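Kakthorpe open day: what a PR agency shows you when it wants to look honest

Karakaya threw open its Kakthorpe office in April, and 70 of us from the trade went along. The invitation promised "radical transparency".

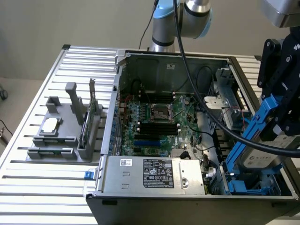
2 min read

Elif Naz Ekinci, who runs the Stedircombe account, told us her team had corrected 846 false claims online. Who decided they were false? The client, mostly. I asked to see the list and got a brochure. 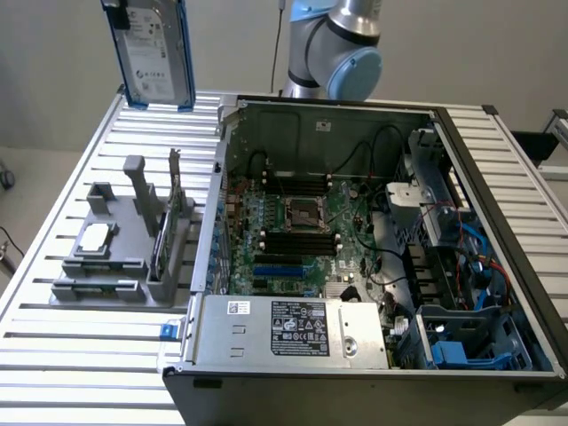 Lunch was decent — better than the panel on trust, where all three speakers were on the Karakaya payroll. I've put in a second request for the list and I'm still waiting.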